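Paper cell back in service at Brurkum

The two-arm cell that handles bordered letter paper at Brurkum has been through its first full service since May. Boglárka Major and Preben Brøndum took the left arm off its rail, cleaned the base and bolted it back down, then checked the reach of both arms to the tray.

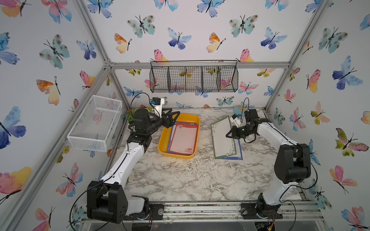
Remo Caputo would have liked the job done sooner, and said the left gripper had been picking up two sheets at a time for much of the summer. He asked that the finger gap be checked every 10 days from now on.

The gap had opened up with wear. Brøndum fitted new finger tips from Skorness and reset the closing force, which took most of a morning. Single sheets are now lifted from the tray by one edge and tilted before they are carried across.

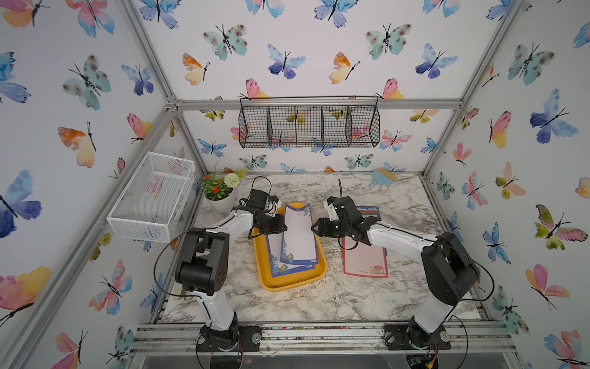 Brurkum Handling Workshop

Wrist cameras were next. Both arms have one, and each was set again against a ruled sheet laid flat on the marble-patterned top. Glare on pale paper is still a nuisance - Major has turned the lamp down and will try a matt cover.

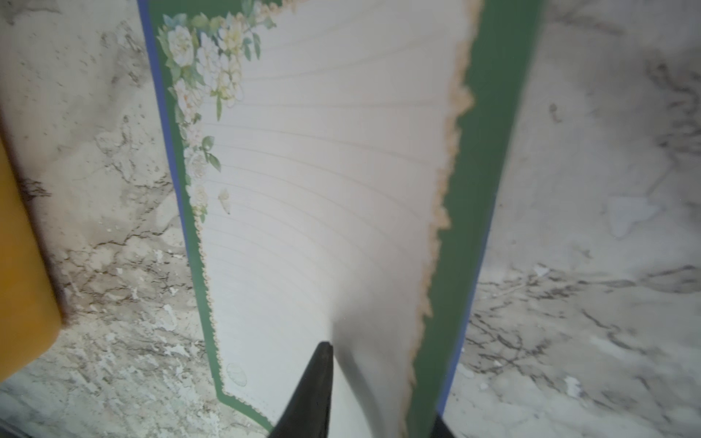

Issue 122

The cables were left as they were, apart from two new ties on the right arm. Ingeborg Ackermann ran 260 lifts on Sat 7 September and signed the cell off the same afternoon. Spare finger tips are in the Peng drawer, and anyone taking the last pair should tell Benedetta Caputo.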